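Trosum bench arm: frequently asked questions
Last updated Dec 18, 2018 by Mieke Goossens

Getting started
Hardware
Control and software
Simulation
Using the shared bench

What is Trosum?

A six-joint arm built from printed and machined parts, designed by members of the Calier workshop. The drawings, parts list and controller code are free to members. Revision C is the current version. Revision B parts are not interchangeable past the elbow.

Can I build one at home?

Yes. You need a printer with a heated bed, a drill press and a torque driver that goes down to 1 Nm. The base plate is the only part that most people have cut elsewhere. The workshop mill can do it; book the Bosman slot on the machine calendar and bring your own stock.

How long does it take to print?

168 hours of machine time at the default settings. The two forearm shells account for 70 of those. Do not raise the layer height on the shells – the bearing seats come out oval.

Which controller board does it use?

The Trurkaler board, version 2 or later. Version 1 has no separate input for the emergency stop and is not supported.

The shoulder drifts after power-up. What is wrong?

Usually the homing offset. Joint 2 must be homed with the upper arm at 90 degrees to the base plate. If it was homed against the hard stop, every pose will be off by the same angle. Re-home, save, then cycle the power. If the drift changes from one start to the next, check the set screw on the joint 2 pulley.

What does error 1889 mean?

The controller lost an encoder for longer than the timeout. Check the joint 4 connector first. The cable there is short in revision C and pulls loose when the wrist is rolled to its limit. Zaid Jaber has drawn a longer cable route, which is in the September archive under "harness".

Do I have to use the simulator?

For work on your own bench, no. For work on the shared bench, yes. Any new motion program must complete without a collision in simulation before it is loaded on the real arm.

What is in the simulated room?

The default world has a long table with the arm on top, a tray with small pegs, and a second desk with a monitor. Walls, lamp and floor are there so that camera code has a background to deal with. They have no effect on the motion planner unless you add them to the collision list.
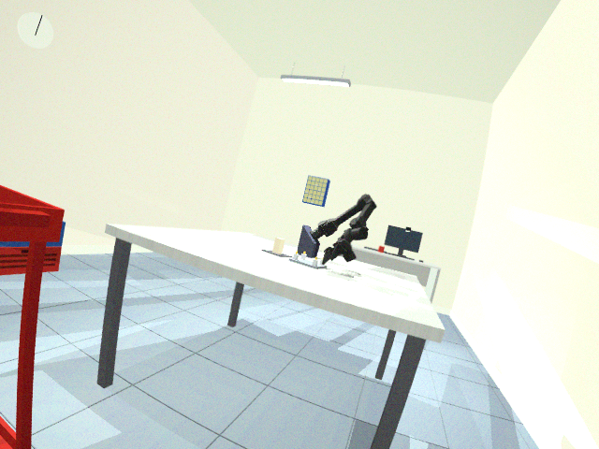 The planner treats everything on the collision list as solid, with a margin of 5 mm. Reduce the margin only for the final approach to a part, and set it back in the same program. A global margin below 2 mm is rejected at load time.

Can I replace the default world with my own bench?

Yes. Copy the world folder, rename it and edit the table dimensions first. Measure the height from the base plate, not from the floor. Errors in this value are the most common cause of a gripper driven into a tabletop.

Why does the grasp work in simulation and fail on the arm?

Friction. The simulated finger pads use one fixed value, and printed fingers without rubber pads fall well short of it. Fit the pads or lower the value in the gripper file until the two agree. Peg diameter is the next thing to check – printed pegs tend to run oversize at the foot.

How do I book the shared bench?

Through the machine calendar, in blocks of two hours. Attach the simulation log to the booking. Bookings without a log are removed the evening before.

Where do I report a fault in the drawings?

On the Trosum list, with the part number and revision in the subject line. Mieke handles mechanical parts and Zaid handles wiring and firmware.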